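Wanting Fang has sold me shelving before, so I arrive at Clirach ready to be unimpressed. The white cabinet has ribbed, frosted glass and a wavy trim, and I ask who needs a wavy trim.

"People who are bored of straight ones," she says.

I point out that the cubbies look small for plates. "It's not for plates. Cups, a plant, the bits you use every day."
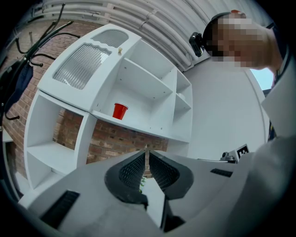
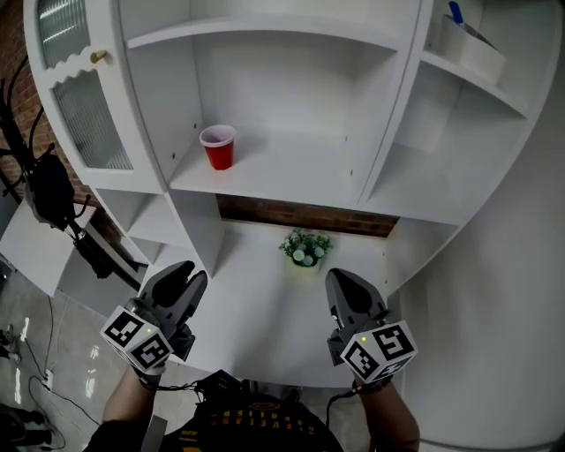
And the price? At 1,096 it costs more than my whole kitchen did. Fang doesn't flinch. The Rolville model, she says, was cheaper and sagged within five years. I ask how she can promise this one won't, when it only went on sale in August.

"I can't," she says. "But you can move the shelves if you don't like them."

I tell her I have never moved a shelf in my life.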